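Cooking regional recipes at home: tips from the Vilorley kitchen evenings

Last updated 14 March 2026

Every spring our town of Vilorley holds open kitchen evenings, where people who grew up with different food teach one dish to their neighbors. After the evenings many visitors write to us and ask for the small advice that was not on the recipe sheet. I have collected the most useful of it on this page.

Buying the ingredients

Read the recipe two times before you go to the shop. Many old family recipes mention an ingredient only in the last line, and it is often the one which is difficult to find. Hélène Ross keeps a short list inside her cupboard door with the substitutes she has already tried. For tamarind she uses lime juice with a little brown sugar. It is not the same taste, but the dish stays in balance.

Buy whole spices in small bags. Ground cumin and coriander lose their smell quickly, and in a warm kitchen they lose it even faster. Keep them in a closed jar, far from the stove.

Fish sauce and soy sauce are both salty, but please do not change one for the other in the same amount. Start with half, taste, and then add more.

Keeping the recipes

Paper gets wet and it gets oil on it. If you have a card from your grandmother, do not cook from the original. Make a copy, put it in a plastic sleeve, and hang it at the height of your eyes. Our own collection, which is called Stamar, is printed once a year in April.

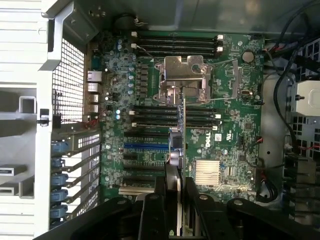
Inside an open computer tower, with the memory slots above and below the processor socket.

When you write down a recipe from an older person, cook it together with her. Lụa Lò told us that her mother measured everything with one rice bowl, so we had to pour the bowl into a measuring jug each time. The broth needed 3000 ml of water and 900 g of bones, and the family had always called this "the small pot."

Write also the sounds and smells. "Fry until it stops to crackle" helps a beginner more than a number of minutes.

Broth and slow dishes

Put the bones in cold water and heat slowly. Take away the foam with a flat spoon during the first part of cooking. After this, keep the heat low and let it cook for 90 minutes without stirring — the broth stays much clearer.

Salt comes at the end. The liquid becomes less while it cooks, and a broth that tasted right in the beginning can be too salty at dinner.

Cleaning after spices

Turmeric makes yellow marks on light plastic. Wash the spoon immediately, or use a metal one. For a cutting board that smells of garlic, rub coarse salt and half a lemon on it, wait a little, and rinse with cold water.

Send your own tips to Lise Penner at the Brindton library desk. Please write which region the dish comes from.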